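A garra da esquerda voltou a ter pads novos e eu estou tão contente que tive de vir escrever antes de arrumar a bancada. Quem acompanha o blog sabe que a célula tem dois braços diferentes: à esquerda uma garra grossa com pads de borracha, à direita uma mão de tipo humano. A garra faz o trabalho bruto, a mão faz o delicado, e eu passo metade do meu tempo livre a tentar que os dois se entendam.

O problema começou em fevereiro. A garra pegava nas peças, levantava, e a meio do caminho deixava-as escorregar uns milímetros. Coisa pouca, mas o suficiente para pousarem tortas no tabuleiro. Primeiro culpei a calibração (culpo sempre a calibração!), depois a pressão de fecho, e só à terceira noite é que me lembrei de passar o dedo pelos pads. Lisos como vidro. O contador do controlador marcava 3.000 ciclos desde a última troca, e o meu caderno diz, com a minha própria letra, para trocar a cada 600. Pois.

Encomendei um conjunto da Uleck, vermelhos, com a face um bocadinho mais macia do que os antigos. A troca em si é simples: desligar o braço, soltar os parafusos do suporte, limpar bem a cola velha com álcool, colar, apertar e deixar descansar até ao dia seguinte. O que demora é a limpeza. Fiquei 43 minutos a raspar restos de cola com uma espátula de plástico, a ouvir rádio, e confesso que gostei de cada um deles.

Com pads de espessura diferente, o ponto de fecho muda, e aí entra a parte de que mais gosto: o simulador. Uso o Plustden há uns meses e montei lá a bancada toda, com o mesmo tabuleiro azul, o pote amarelo e a placa branca que me servem de referência. Atualizei o modelo da garra, medi os pads com o paquímetro e mandei correr a rotina de aproximação antes de ligar o braço verdadeiro.
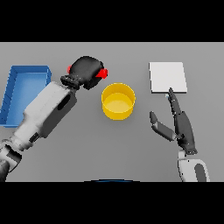

A célula no Plustden: a garra com os pads vermelhos à esquerda do pote, a mão direita com o indicador esticado para a placa.

Adoro trabalhar assim. Se eu errar uma cota no simulador, atravesso o pote com a garra e rio-me. Se errar na bancada, fico sem pote (já aconteceu, paz à sua alma). Corri a sequência com a folga antiga e o pad maior raspava na parede do pote quando a garra descia. Recuei a aproximação 5 milímetros e passou limpo.

Aproveitei e olhei também para o braço direito. O indicador é o meu apalpador: encosto a ponta à placa branca e o controlador guarda a altura da mesa. Já que a garra ia ter um zero novo, fazia sentido refazer o da mão na mesma sessão, para os dois braços partirem da mesma referência. A rotina é da Usidico, veio com a mão, e pede para aproximar devagar, com o polegar aberto e os outros dedos recolhidos. Levei algum tempo a perceber a parte do polegar -- se ficar fechado, toca na mesa antes do indicador e a leitura sai uma desgraça.

Depois passei tudo para a bancada real. Primeiro em vazio, com a velocidade no mínimo e a minha mão em cima do botão de emergência. Depois com o pote. A garra desceu, fechou, levantou e eu fiquei ali a olhar à espera do escorregão. Nada! Repeti com a peça mais chata que tenho, um casquilho polido da Akgül que fugia sempre, e também ficou quietinho entre os pads.

Para quem tiver uma garra parecida, ficam as minhas notas do caderno: álcool isopropílico e não acetona, que ataca o suporte; apertar os parafusos em cruz, sem força de herói; e medir os pads depois de colados, não antes, que a cola também conta na espessura. Ah, e pus um aviso no controlador para me avisar aos 600 ciclos. Um aviso a sério, com apito.

A seguir quero tratar do cabo do pulso da garra, que anda a roçar na carcaça quando o braço roda até ao fim. Já tenho a manga de proteção em casa, falta-me uma noite livre.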